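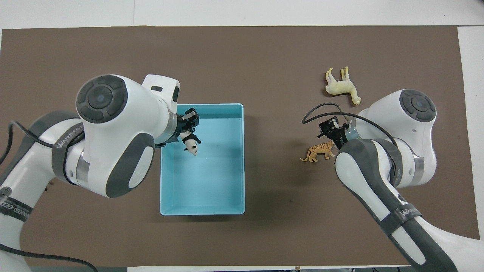 Light-blue bin on the brown mat.

Slide 1. Good afternoon, my name is Despina Toma. I will speak about how we lend seeds in the Pullstead library. Please keep questions for the end, my English is slower when I am interrupted.

Slide 2. The start. In April we had 50 packets of seed, most of them beans and tomatoes. They came from gardens in Salazar street. Say here: a person borrows a packet, grows the plants, and in autumn returns seed from the best ones. There is no fine if the crop fails.

Slide 3. What people borrow. Now we have 178 kinds. Beans are easy, because the flowers mostly pollinate themselves. Squash is difficult. Two kinds of squash in neighboring gardens will cross, and the child of this cross can be bitter. We ask beginners to return only beans, peas, lettuce and tomatoes.

(Pause. Pass the bean pods to the first row.)

Slide 4. Drying. Leave seeds on paper in a room with moving air. Do not use the oven. A dry bean breaks when you hit it, a wet bean only takes a dent. After this, close it in a glass jar, and write the name and the year.

Slide 5. Labels. My biggest mistake! I wrote with a pen that faded, and we lost the names of 3 good peas. Now I use pencil only.

Slide 6. Next season. We want to exchange with the Zirnus garden club. They have an old climbing bean which I did not find anywhere else. Show the list, then take questions.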